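The first thing she did when I walked in was hand me a mop. Not for me to use, thank goodness. She just needed both hands to get the cash box out from under the counter, and I happened to be standing there. I've interviewed a fair number of people who run small food businesses, and I don't think any of them has ever put me to work that fast!

She runs the snack counter on the ground floor of an office building in Stockdale, and she asked me to leave her name out of it. "Put the sandwiches in, leave me out," she said. "My regulars know who I am, and my landlord doesn't need reminding." So that's what we agreed on.

I wanted to talk to her because I keep hearing that this kind of place is dying. Everybody has an app on their phone, everybody works from home half the week, and the building's biggest tenant, a software company called Monura, cleared out two of its floors in February. I figured she'd be gloomy about it. She wasn't, or not in the way I thought.

"February was bad," she told me. "I made 80 sandwiches on a Monura day before they moved people out. The week after, I made 80 and took half of them home. My kids were so sick of egg salad. I was giving it to the neighbors."

So what did she do? She started going upstairs and asking people what they wanted, floor by floor, with a notepad. (She still has the notepad. It has a coffee ring on nearly every page.) What she heard surprised her. People weren't skipping lunch because of the price. They were skipping it because by the time they got down to the lobby, they didn't want to stand there and decide.

"They've been deciding things all morning," she said. "They want to see it and pick it up and go. If they have to read a menu off the wall, I've lost them."

That sent her down a long road of moving things around, and this is the part she could talk about all day – I know, because she nearly did. She used to keep everything in one big glass case with a sliding door. Now the sandwiches are out where people can reach them and the candy has its own spot. She wraps everything herself in the morning, starting a little after five, and she's picky about it. The cut side has to show. "You eat the middle with your eyes," she said, and then made me promise I wouldn't make that sound fancy.
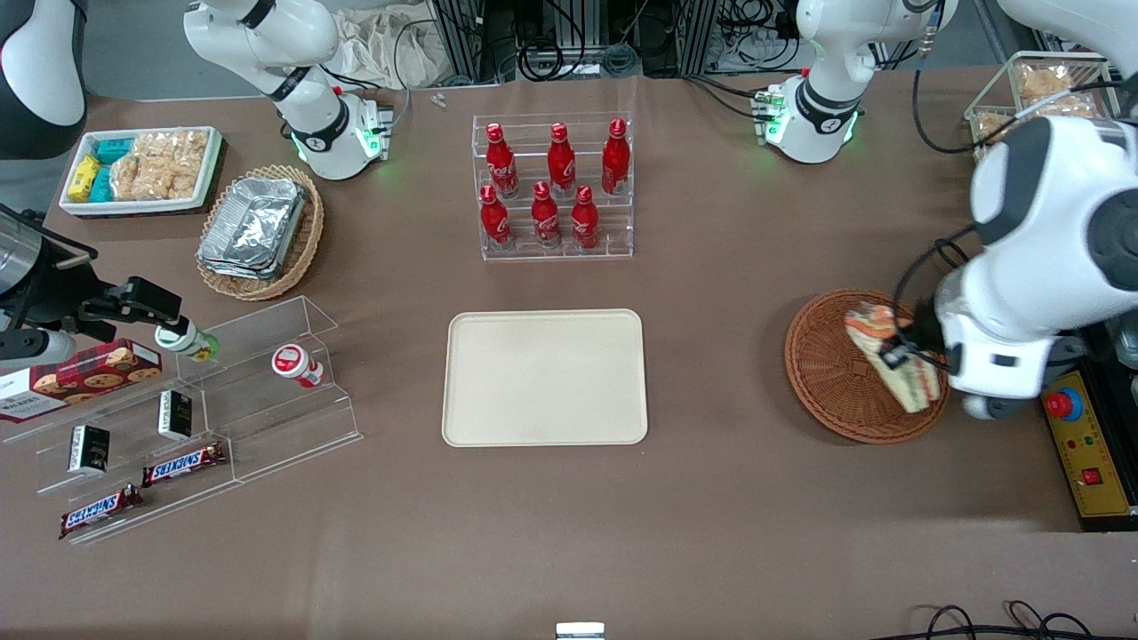
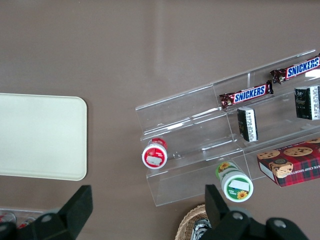
A wrapped sandwich and a wicker basket, then Snickers on the top tier of a clear stand.

I asked her about the candy, partly out of professional interest and partly because I hadn't eaten. Did it really matter that much to a sandwich counter?

"Candy pays for the mistakes," she said. "I order too much bread, fine, candy covers it. A sandwich is dead by four o'clock. A candy bar will wait for you." She buys most of it from a wholesaler called Dreltelo, out past the highway, and drives there herself because she doesn't trust delivery to keep the chocolate out of the sun. Her best month ever for candy came to $440 in profit, and she can tell you exactly which month it was and what the weather was doing. Her worst was somewhere she'd rather not go.

Then there's the money in general, which she was a lot more open about than I expected. The rent went up by $310 this year. She thought hard about leaving. A friend had offered her a share of a food truck, and for a couple of weeks she was pretty sure she'd say yes.

"I sat in the truck," she said. "I just sat in it, with the engine off. And I thought, where would I put my chair?" She has a chair behind the counter, a terrible green thing with tape on one arm, and she's had it for all 11 years she's been there. She passed on the truck.

We had to stop twice for customers. One man bought a turkey sandwich without saying a single word, and she told him his daughter was going to do great at her recital. He grinned all the way to the elevator. I asked how she knew about the recital. "He told me last week. He talks on payday."

Before I left, I asked if she'd ever consider one of those ordering systems. She'd had a salesman in from a company called Stedent, and she'd liked him. He bought a tuna on rye. She hasn't called him back yet, but the card is still taped to the register, and she says she'll think about it once the summer slows down. Then she took back her mop.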